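Bornine Finger Joint Retrofit Kit for Grarna Two-Finger Grippers

Part no. 549
Fits: Grarna grippers with bolted finger linkages, all wrist mounts
Ships from our Ollero warehouse

If you have found your way to this page, chances are you have already had the phone call, or stood there yourself while a part slid out of the fingers and landed on the floor. We're sorry about that, and we'd like to help you get it put right. The short version is that the joint bolts on some of the earlier linkages can back out under steady cycling. It starts as a little play you can feel with your hand, then the fingertips stop meeting squarely, and if it is left alone long enough the finger can let go of whatever it is holding.

We first heard about it in October from a customer in Dhanial who had run one gripper for 303 hours on a heavy pick routine and noticed the grip drifting toward the end of the shift. They were kind enough to send the whole thing back to us, and when we opened it up we found the thread locker had never fully cured. 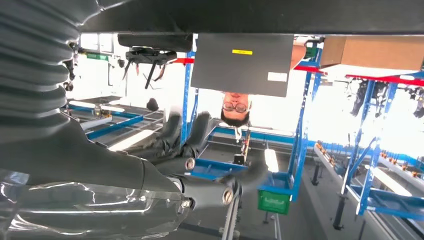 The kit replaces both joint bolts on each finger with a shouldered bolt and a locking washer, so the joint no longer depends on the thread locker alone. You'll also get new bushings and a small tube of grease (please use ours, as the thicker kinds gum up the bushings over a cold weekend). Most people finish the job in well under an hour, and you don't have to take the gripper off the arm!

Before you start, power the arm down, lock it out, and support the fingers so they can't drop. Please don't work on a joint with the arm merely paused. One of our own technicians got a badly pinched thumb that way, and we would hate for it to happen to you.

What's in the box
Shouldered joint bolts and locking washers for 2 fingers
Bushings
Grease
Printed instructions with torque values

After fitting, run the gripper empty at low speed, then check the bolts again after 72 hours of use. If you feel any play at that point, stop using it and write to us with the serial number from the gripper body.

Owners of affected grippers pay nothing for the kit or the shipping. Everyone else can order it as a regular spare through the parts desk.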